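Dromeswood and the Parking Lot Question

April 25, 2025

I went to the open house on the Dromeswood corridor plan last week and have been going through the draft since then. It is 34 pages long if you leave out the appendices. Most of it deals with the stretch of Swanepoel Avenue between the old rail crossing and the river, which anyone who drives it knows as the part with all the parking.

The draft counts 1,337 surface parking spaces along that stretch. Some belong to the strip centers, some to the bank and the two churches, and a good number belong to buildings that were torn down years ago. The city wants to drop the minimum parking rule there and let owners build on what they don't need. It would also raise the height limit from two stories to four on the corner lots and narrow the road by one lane.

I am mostly in favor of this. I have lived six blocks off Swanepoel for 18 years, and in that time the avenue has lost a grocery store, a hardware store and a movie theater. What came in their place was a car wash, another car wash and a storage building with no windows on the street side. None of that was against the rules. The rules made it the easy thing to do.

The parking minimum is the clearest case. Under the current code a small restaurant has to provide so many spaces that it can't fit on one of the old lots. You have to buy the lot next door and clear it. A person opening a first restaurant can't afford that, so the only new places to eat are chains with a drive-through.

My doubts are about the parts of the plan that cost money. The lane narrowing is supposed to come with wider sidewalks, street trees and a bus stop with a shelter at each end. The draft has a page on this with nice drawings and no budget line. When I asked about it, I was told funding would be worked out in a later phase. I have heard that before. The Landiler Street plan had trees in it too, and what Landiler Street got was new paint.

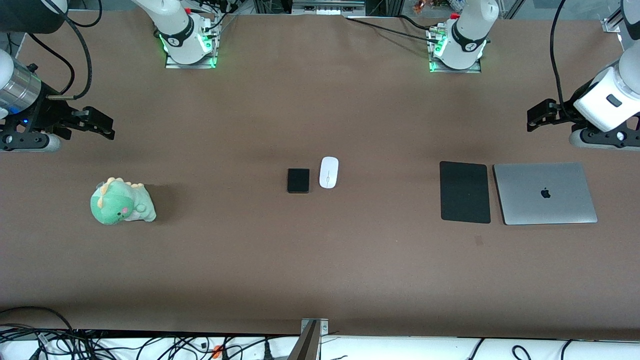

Two robot arms mounted along one side of a brown tabletop.

The other big piece is the Sivik site, the long brick factory and its yard behind the avenue. The draft calls it a "flexible employment district," which means light industry, workshops, labs, and offices on the upper floor. Housing is allowed only on the side facing the avenue. Several people at the open house wanted housing on the whole site, and I can see why. Rents here have gone up faster than pay, and it's the largest parcel in the area under a single owner.

Dilruba Pathirana, who has written about zoning here longer than I have, spoke for keeping the work space. Her point was that once an industrial parcel turns residential it never turns back, and that the neighborhood has already given up two of them. She would rather see the housing go on the parking lots, where nothing is being lost. I came in leaning the other way and left closer to her view. The lots are also nearer the bus, and they are already served by the sewer line that was replaced in September.

I would still change a few things in the draft. The height limit steps down to two stories within 30 feet of any house, and on the shallow lots on the north side that takes away nearly all the room for a third floor. If the city wants apartments over shops there, the step needs to be smaller. The alley behind the bank should stay public too - the map shows it as part of a development parcel, and people use it every day to walk to the school.

I would also like to see the crosswalk at the rail crossing built first, before anything else. It is cheap and it doesn't depend on any owner deciding to sell. Right now you can go around half a mile on Swanepoel without a marked place to cross.

The comment form is on the planning department's page, under corridor plans. It asks for your address, but you can leave that blank. I sent mine in yesterday and kept it to the setback, the alley and the crosswalk. If I hear anything back I'll add it at the bottom of this post.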